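I've been putting together gift bags of household stuff for years, mostly for people who just moved into their first place, and I get asked how I pack them often enough that it's time to write it all down. None of it is hard! You need a bag, a clear surface and maybe 25 minutes, less if you already know what's going in.

## Pick your bag before you pick your stuff

I used to do this the other way round. I'd buy a pile of nice things, then stand in the store at closing time trying to guess which bag would hold them, and I'd guess wrong. Now I start with the bag. Rope handles are my favorite (the flat paper ones tear on me every single time), and I like a bag that's taller than it is wide.

Check the bottom of the bag while you're at it. Most of the paper ones come with a loose piece of card in the base. If yours doesn't, cut one from a cereal box. Trim it a hair smaller than the base so it drops in flat.

## Lay everything out first

Get every single thing out of its packaging and put it down where you can see it, with the bag lying flat next to it. I do this before any tissue paper comes out of the drawer. You'll spot doubles, you'll spot the thing that's way too long for the bag, and you can swap stuff around without unpacking anything.

My theme this time is "light and fix-it," with a bit of karaoke thrown in for fun.
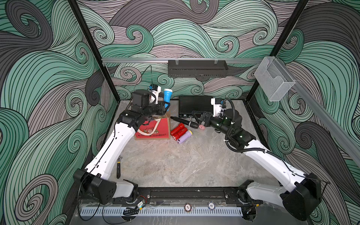 *Laying out: Christmas bag, flashlights, wrench, microphone and the black case.*

I always go a little overboard on flashlights. I like one for the kitchen, one for the car and one for whichever drawer you open first when the power goes out, and picking different colors means people can say "grab the blue one" and everybody knows what they're talking about. The wrench is the adjustable kind, so it covers a lot of small jobs under the sink. My friend Robel Degefa thinks a wrench is a terrible present. He has also borrowed mine twice since June.

The microphone is the fun thing. Every bag gets one fun thing, that's my rule, and I don't care if it matches.

## Sort by weight

Make two groups, heavy and light. Pick each thing up if you're not sure. I've been fooled by flashlights before, because one with batteries in it weighs a lot more than the same one without.

1. **Heavy and hard.** Wrench, anything with a metal body, anything in a solid case.
2. **Light or easy to scratch.** Plastic flashlights, little extras, cards.

Anything in a hard case gets a special check: hold it against the front of the bag. If it's wider than the bag, stop right there and give it on the side with a ribbon around it. I've split the side seam on a really pretty bag by forcing a case into it and I'm still mad.

## Pack it

Open the bag, press the card down into the base and scrunch up two sheets of tissue on top of it. Then:

1. Wrap the wrench in a dish towel (bonus present!) and lay it across the bottom, on the diagonal if it's long.
2. Stand the flashlights up along the back, heads up. Heads down and they tip over as soon as you lift the bag.
3. Slide the microphone in at the front with its head wrapped in tissue. I use 3 sheets for that, folded together.
4. Tuck small things into whatever gaps are left.
5. Pull the handles up and lift the bag an inch or so. If it leans, move the wrench over and try again.

Batteries go in last, in a separate little envelope with the sizes written on the outside. Don't load them into the flashlights if the bag's going to sit in a closet for weeks. I did that once and opened the bag to a flashlight that had switched itself on and gone flat.

## Finish the top

One sheet of tissue, pinched in the middle and shaken out, pushed in point first. Two if the bag's wide. I tie the handles together with yarn when it's going in the car.

Kazuhiro Iwasaki wrote to ask whether you can use the same order for a backpack or a tote. You can, but put the heavy group against the side that touches your back, and skip the card.

Updated 11/09/2021: added the part about batteries.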